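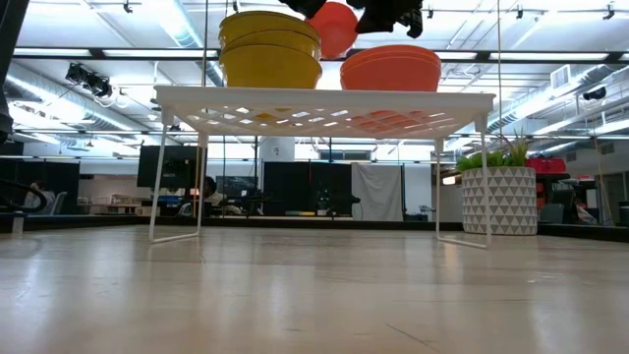 Bowl stacks on the wire riser, gripper holding an orange one

Do hand-guided demos beat remote control for stacking bowls?
1 min read

Povilas Dambrauskienė
The vendor swears 17 demonstrations by remote control will teach our two arms to sort bowls and plates. I doubt it. Is grabbing the arm and moving it yourself any better?

Inese Siliņa
Depends what you feed it. If you start every run from the same layout, it learns that layout. We did 170 by remote at Tostdale and it still missed when the rack got nudged. Guiding by hand felt smoother, but our arms were too stiff for thin rims.

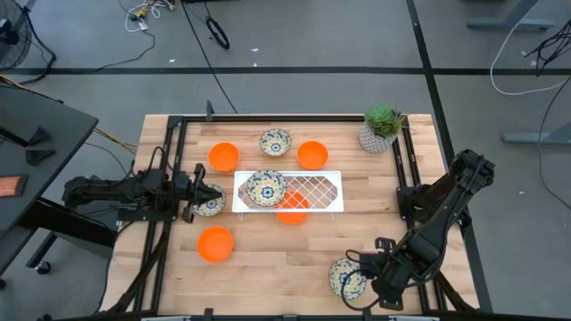

Bowls and plates spread out, one plate on the rack

Plates are the hard part. Test those before you believe a bowl demo.

Ksawery Nowicki
remote is fine, just practice more

Comments

Priit Strazds: "Practice more" is what they told us in July. Still waiting.

Tineke Van Loon: Ask the vendor for the failed runs too. Ours sent 3.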